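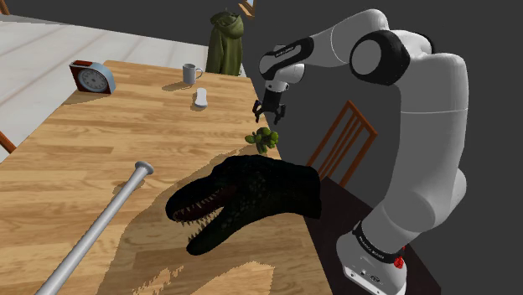
What is a dining table?

A dining table is a raised, flat surface at which people sit to eat meals, usually together and usually on separate chairs or benches.

Thu 7 July
By Eftychia Fragkou

The dining table is among the largest pieces of furniture in many homes. It is made up of a top and a support, which may be a set of legs, a central column (the pedestal), or a pair of braced uprights (the trestle). Most dining tables are built to be used from an ordinary chair, and the usual height in the United States is close to 30 inches. Tables for standing or for use with high stools are normally treated as a separate class.

History

Raised tables for eating were known in the ancient world. In Greece and Rome, diners of high rank often lay on couches, and small tables were brought to them and taken away with the food. In much of medieval Europe the table was a set of loose boards laid across trestles. It was put up in the hall before a meal and cleared afterward, leaving the floor open for other uses. Fixed tables with joined frames became more common in wealthy houses during the sixteenth century, and some of these had leaves that could be drawn out from under the main top.

The separate dining room spread slowly. In smaller houses the same table long served for preparing food, sewing, keeping accounts and eating, and in many homes it still does. Other parts of the world kept low tables, trays or floor cloths, and these remain in daily use across large areas of Asia, Africa and the Middle East.

Shapes and supports

Rectangular tops are the most common, as they fit the shape of most rooms and can be placed against a wall. Round tops give each person an equal view of the others but take up more floor as they grow wider. Oval tops fall between the two. Square tops suit small groups.

A table with four corner legs is simple to build and stands firmly, though the legs can limit where chairs are placed. A pedestal leaves more room for the knees. It needs a heavy or wide foot to keep the top from tipping when weight is put on the edge. Trestle tables are often held together with wedges and can be taken apart for moving.

Extending tables are made in several forms. The drop-leaf table has hinged sides that hang down when they are not needed. The gateleg table is a kind of drop-leaf in which a swinging frame holds up the raised side. Other tables pull apart in the middle to take one or more loose leaves.

Materials

Wood has been the main material in most places. Oak, maple, cherry, walnut and beech are widely used, and pine is found in cheaper and country-made work. Solid wood swells and shrinks across the grain as the air changes, so a well-made top is fastened in a way that lets it move. A top that is held too tightly may split. Glass, stone and metal are also used - glass and stone mostly for tops, metal mostly for supports.

Regional work

The workshops of Tenar are known for a plain trestle pattern with 2 wedged stretchers. Lamisi Zakaria described the pattern in her study of household furniture in the district and traced it to benches made for meeting halls. Kofi Quartey later argued that the benches were copied from the tables. The matter has not been settled, and few of the older pieces carry a maker's mark.

Care

Wooden tops are usually finished with oil, wax or varnish. Oil and wax are easy to renew at home but give limited protection against water. Varnish resists spills better - repairs to it are harder to hide. Long exposure to strong sunlight changes the color of most woods, and a leaf kept in a closet may no longer match the table it belongs to.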